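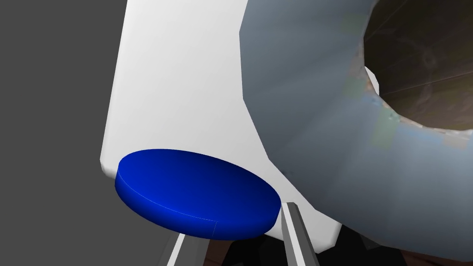
4. Recording demonstrations by remote control

By now you should have the Dullel scene loaded and the hand controller paired (section 3 if you don't). This is the part I like best, because you finally get to drive! You'll be moving the simulated gripper yourself, and everything you do gets saved as one demonstration the robot learns from later.

I'm going to use the disc task all the way through, so stick with it for your first try even if you've got something fancier in mind.

4.1 Before you start

Close anything heavy on your computer. I run Prendberg on a pretty old desktop and it's fine, but a video call in the background makes the controller lag, and a laggy demo is no good to anyone.

Set the recording rate to 32 steps per second in the Session tab. The box will take bigger numbers, but leave them alone for now.

4.2 Your first demonstration

1. Click New Episode. The gripper goes back to its home pose.

2. Switch to the wrist view (press W). You'll want the side view for the long move and the wrist view for the last little bit.

3. Hold the trigger halfway and bring the gripper down slowly. Halfway means slow mode, and full trigger is fast mode. I still mix these up.

4. Line the fingers up with the disc so there's one on each side of it. Take your time here.

5. Press the grip button and wait for the contact light to turn green before you lift.

6. Lift straight up, then move over to the drop spot.

7. Open the fingers, back away, and press Stop.

8. Pick Keep or Toss. If you bumped something and then recovered nicely, keep it (those are great training material). If you wandered around lost for half the episode, toss it.

Note: The disc starts at a different tilt each episode. Please don't turn that off to make life easier! My first batch was all flat starts, and the trained robot had no clue what to do with a tilted one.

Caution: Never press Home while the fingers are closed on something. In the simulator you only lose the episode. On a real Chauvin arm the same button swings the whole thing back at full speed, so get out of the habit now.

4.3 How many do you need?

For the disc task I'd shoot for 200 kept episodes. That's about two evenings, with snacks. Stop when your hand gets tired, since the sloppy ones at the end drag everything down.

4.4 If something goes wrong

Contact light never turns green: open the fingers, back up a little, and come in again at a better angle.

Error 233: the controller dropped out. Pair it again and carry on. Your kept episodes are safe.

Fingers move the wrong way: check Mirror Controls in the Session tab. It switches itself back on after every update, and I've reported it to Plostow twice.

When your batch is done, click Export and go on to section 5.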